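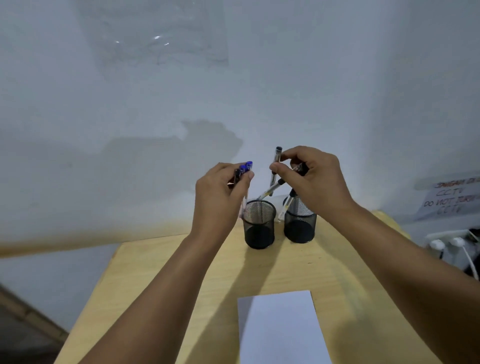 Ballpoint pen

A ballpoint pen is a writing instrument that lays down ink by means of a small metal ball set in a socket at its tip. As the ball rolls across the paper it picks up thick, oil-based ink from a narrow tube inside the barrel. The ink dries quickly and is less likely to smear than the thinner ink of a fountain pen.

Balls are commonly made of tungsten carbide or steel. Line width depends on the size of the ball, the ink and the pressure of the hand.

Manufacture

The Pringle works at Clelum opened with 12 assembly benches and produced 3000 pens a day. It later moved to Oltasico, where it employed 62 people.

See also: Fountain pen; Ink; Rollerball pen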